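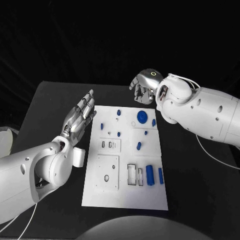 The Case for Laying Out the Parts

Instruction in basic assembly has become faster over the past decade, and in most respects this is welcome. Kits arrive sorted. Instructions arrive on a screen. A learner in a community workshop or a technical high school can begin joining parts within minutes of sitting down. What has been lost is the layout, the period before assembly in which every piece is placed on a plain surface and looked at. This essay argues that the layout should be restored as a required stage of introductory assembly courses, and that it should be given time of its own in the schedule.

The practice is simple enough. A white sheet is placed on a dark table. Pegs, knobs, cylinders and plates are set out on it with space between them. Color matters here more than many course designers admit. Blue parts on a white ground can be told apart at arm's length, including the small pegs that are otherwise the first to go missing. A gray part on a gray bench is a part that will be stepped on before noon.

The workshop program at Perden adopted the layout as a fixed stage in June, after several terms in which it had been optional. Under the optional rule, most learners skipped it. They opened the bag, took whatever came to hand, and tried it in the nearest opening. A peg that goes partway into the wrong hole teaches very little, and removing it often damages the edge. The program's stock list, which runs to 1,135 pieces, had come to include a separate line for replacement pegs. The instructors did not regard this as a cost of learning, and they were right not to.

The revised schedule gives 16 minutes to the layout at the start of each session. During that time nothing may be joined. Learners may pick up a piece, turn it over, and set it down again in a different place. They are asked to put mating parts near one another, a cylinder above the plate it is thought to fit, for instance, and to leave uncertain parts at the margin. The sheet then becomes a record of what the learner believes, and an instructor walking past can read it without interrupting anyone.

Two objections deserve a reply. The first is that the layout wastes time which adult learners in particular cannot spare. Evening students come to the bench after a full day of work, and 16 minutes is a considerable part of the session. We accept the point about fatigue. We do not accept that tired people work better from a heap. The Restov course for returning workers shortened its layout stage one winter and restored it the following term at the request of the students themselves.

The second objection is more serious. Industry, it is said, does not work this way. At a firm such as Lombardi the parts come to the bench in trays, already in order, and the worker has no cause to arrange them. Training should therefore resemble the tray. But somebody designed the tray, and that person had to know which part is reached for first and which two are easily confused. A course that begins with the tray prepares people only to be handed things.

The cost of the change is slight. A sheet, a clear table and a rule against early joining are sufficient. Programs that already own good kits, including the gear and peg sets distributed through Todard, need buy nothing further. We recommend that the layout be written into course outlines for the coming year, with its minutes stated, and that instructors be asked to look at each sheet before the first peg goes in.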